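Part-time household helper, kitchen and floors

Vodero Home Services is looking for a part-time helper for a private apartment. The work is cleaning floors, sorting out the refrigerator and general tidying. It is steady work with the same client each visit, and we would like someone who plans to stay at least until April.

Posted September 4, 2019

Hours and pay

Two visits a week, mornings preferred. Each visit is three and a half hours, with a short break. The rate is $35 per visit for the four-week trial period, plus travel, and is reviewed after that. Payment is made every second week by bank transfer.

The floors

The floor is large, pale gray tile with thin dark grout lines. Crumbs and dirt show up on it quickly, so it needs sweeping at every visit and mopping at one of the two. Please move the chairs before you sweep. The chairs have dark metal legs and should be lifted, not dragged. There is also a patterned rug, which is vacuumed in place. Roll it back to do the tile underneath once a month.

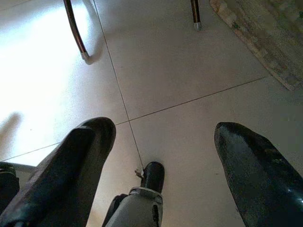 Floor tile, with chair legs and a corner of the rug at the back.

Use the Grollumano floor cleaner kept under the sink, one capful to a bucket. Do not use bleach or anything with wax in it. A soft brush is provided for the grout.

The refrigerator

This is the part of the job that takes the most patience. The client cooks a lot and buys dry goods in quantity, and much of it is kept cold. Once a week we ask you to go through the refrigerator shelf by shelf, check dates, wipe down the surfaces and put things back where they were. Bags that have been opened should be folded over and closed again with a rubber band or clip. Jars go back with their lids screwed on tight and the labels facing out where there is a label.

Please do not throw out anything that has no date on it. Put it to one side on the counter and leave a note. Several items are homemade or repacked from bigger bags, and the client knows what they are. Anything past its printed date can go in the trash, but write it down on the pad so it can be replaced. 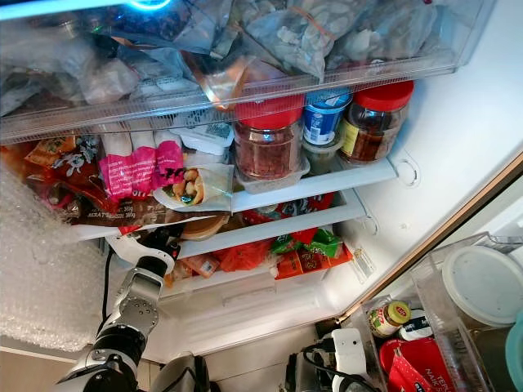 Clear drawers can be taken out and washed by hand in warm water. Let them dry fully before food goes back in. White shelves are wiped in place with a damp cloth. If you find a spill, clean it the same day even if it is not a refrigerator day.

Other tasks

Taking out trash and recycling, wiping the counters and stovetop, and putting away dishes. There is no laundry, ironing or child care. Windows are done by another company.

What we are looking for

Some experience cleaning homes, paid or not. You should be able to lift 35 pounds, read food labels in English and be comfortable handling all kinds of food, including seafood, meat and nuts. If you have a food allergy, tell us when you apply. Two references are required. A driver's license is useful but not needed, as the Radu Street bus stops close by.

How to apply

Write to Marcus Zamora at the Vodero office, Zunari Building, second floor, or leave your name and phone number at the front desk. Include the mornings you are free and the earliest date you could start. Applicants we want to meet will be called within two weeks. The first visit is paid and is done together with one of our regular staff.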